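Posted in March by Zuleica Queiroz

4.2 What people leave on the patio table

I went into this part of the study thinking the outdoor tables would be boring. Kitchen counters had given us so much — mail, keys, half a project in every corner — and I figured a patio table would hold a coffee cup and a leaf. I was wrong, and I'm happy to say so! Of the 1217 surface entries in our Nultwood notebooks, the patio ones are the ones I keep rereading.

We followed 24 households, and each of them kept a plain diary of what got set down outside and what got carried back in. Clyde Begay did the coding with me. We argued a lot over what to call a "resting" object (left there with a plan to come back) and a "parked" object (put down on the way to somewhere else). Books were the worst. Clyde wanted every closed book to be parked. I read outside all summer and close my book every time I get up, so you can guess how that went.

In the end we let the diaries decide. If the writer mentioned going back to the thing before dark, it was resting. If it only came up when somebody cleared the table, it was parked. Small boxes with lids, the kind that hold little bits and pieces, came out as resting far more often than either of us expected. People seem to trust a lid outdoors. Figure 3 has a small clear box and a book sharing one round slatted table, a pairing we coded as "mixed leisure" after a long phone call.

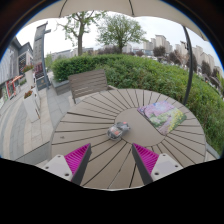
Slats matter more than I had guessed, too. Several diary writers said they wouldn't put down anything loose on a slatted top, and one said she had given up on doing beads outside for good. A container fixes that, and so does a tray (we coded trays separately, see the Blackwood sheet). The shape of the table is harder to pin down. Our Lollard households mostly had round ones, and their writers talked about "the middle" as a place of its own, where shared things go. I'd like to look at that properly with square tables in the mix.

Figure 3. Round patio table with a lidded clear box near the center and a book to the right.

Comments

flevier_reader: Team Clyde on the books, sorry. Closed is parked.

Marnie T.: We lost a whole game's worth of pieces through our deck table. Lids forever!

porchlight: Did you code for wind? Half of what I carry back in is because of wind.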